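Folha branca grande para proteger mesa de madeira: como manter lisa e sem manchas?
Comunidade Kornville > Casa e Bricolage > Mesas e bancadas

gratinada75
Olá a todos! Tenho uma mesa de madeira clara que uso para tudo (recortes, colagens, fotografar umas pecinhas para vender) e há uns tempos comecei a cobri-la com uma folha branca grande. Fica muito mais limpo para trabalhar e vejo logo se me cai um parafusinho ou uma migalha de borracha. O meu problema é duplo. Primeiro, a folha foge-me sempre para um lado e fico com um bocadinho da madeira à vista no canto, o que me irrita mais do que devia.

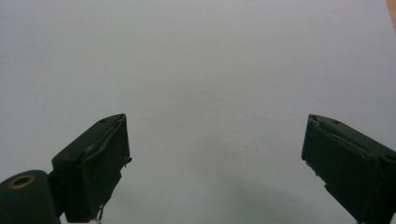 Segundo, e isto é que me dá cabo da cabeça, aparecem uns pontinhos escuros minúsculos no branco e não sei se é sujidade, se é defeito do papel ou se já vem da mesa. Passo o dedo e às vezes sai, às vezes espalha-se e fica pior. Alguém usa um truque para prender a folha sem estragar o verniz? E para os pontinhos, borracha ou pano? Obrigada desde já!

tuvolitz_oficina
Boas! Também trabalho em cima de branco e já passei por isso tudo. Para a folha não andar a passear, uso fita de pintor, daquela de baixa aderência, em pedacinhos de um lado e do outro, e viro a ponta da fita para dentro para depois a conseguir arrancar. Não deixes a fita meses seguidos no mesmo sítio, que no verniz velho pode marcar (aprendi à minha custa na mesa da minha mãe). Troco tudo à segunda-feira e nunca mais tive chatices.

Quanto aos pontinhos: nunca com o dedo! A gordura da pele agarra o pó ao papel. Primeiro sopra, depois um pincel macio e seco, e só no fim a borracha branca, a dar toques leves, sem esfregar.

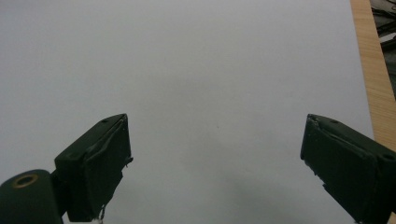
Olha também para a luz antes de culpares o papel. A minha folha parece cinzenta ou até azulada conforme a hora, e as sombras esbatidas enganam imenso, já andei a limpar uma sombra feita parva. Se for para fotografias, põe o candeeiro mais alto e de lado, com uma folha de papel vegetal à frente (longe da lâmpada, claro).

abella_papel
compra papel mais grosso e pronto. eu comprei um rolo de 20 metros e quando suja corto outro bocado

gratinada75
Obrigada às duas! A fita de pintor já está na lista. O pincel experimentei agora mesmo com um de maquilhagem que nunca usei e o pontinho saiu à primeira, fiquei parva. Quanto ao rolo, que largura tem? A minha mesa tem 75 cm de fundo e os que vi na loja da Gratberg eram todos mais estreitos.

abella_papel
o meu tem 100 cm, dobro o que sobra para baixo do tampo e assim também não foge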